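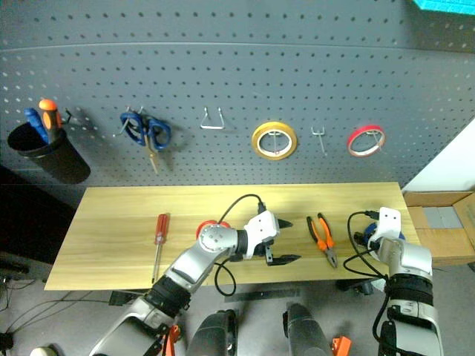 Treasa Ní Bhriain

How to listen to a very long audiobook about a band and come out the other side

I have just finished the audiobook of a biography of Gradlow, who made four records, fell out in a car park and have been written about ever since at a length they would never have tolerated in a song. The hardback runs to 500 pages. The audio version runs to most of April. I made every mistake going, so you may as well have the method without the suffering.

First, get the paper copy too. Borrow it if you can. You will need the index, the photo section and the family tree of drummers. I got mine through the library in Prundcombe, where it had last gone out long enough ago that the date stamp was a proper stamp.

Next, play the records before you start. All four, in order, including the one with the flutes. If you come to the book cold you will spend several hours hearing about the snare sound on a song you can't hum.

Set the speed. I began at normal speed and the narrator, a man called Noonan with a voice like a warm garage, took so long over the childhood chapters that I thought my phone had stopped. One and a quarter is about right for childhoods. Drop it back to normal once they get a van. Any faster than one and a half and the quotes from the bass player's mum come out sounding like threats.

Now the names. Music biographies have a cast to rival a Russian novel, except that half of them are called Dave. Keep a list on the back of an envelope:

Write down anyone who lends the band money.
Write down every manager, with the chapter they arrive in.
Leave out cousins. They do come back, but only for the funeral.

Use bookmarks, and label them as you make them. I made 26 in the app and labelled none, so I now own 26 mysterious moments of a man breathing in before a sentence. If your app won't take a label, look up the page in the paper copy that evening. The row over the producer is on page 308 of mine, and I went back to it three times, once with a biscuit.

Pick your jobs carefully. Ironing is good. Driving is good until the chapter about the van. Don't listen while cooking anything with a timer, and don't listen in bed, where you will nod off during the second album and wake up to find everyone divorced.

When you reach the break-up, stop for a day. Ruairí Cronin, who lent me his headphones and wants them back, ploughed straight on into the solo years and has been gloomy about synthesisers ever since. Have a walk. Put on something cheerful by people who still speak to each other.

Then finish it, and that includes the appendix. Mine had a full list of gigs, read aloud, date by date, town by town. You are allowed to skip this. I didn't, and I can report that they played the Edex Ballroom far more often than it deserved.

Last job: play the first record again, all the way through, with the phone in another room. I heard a cough on side two that I'd missed for thirty years. It's probably Dave.

Posted June 8, 2026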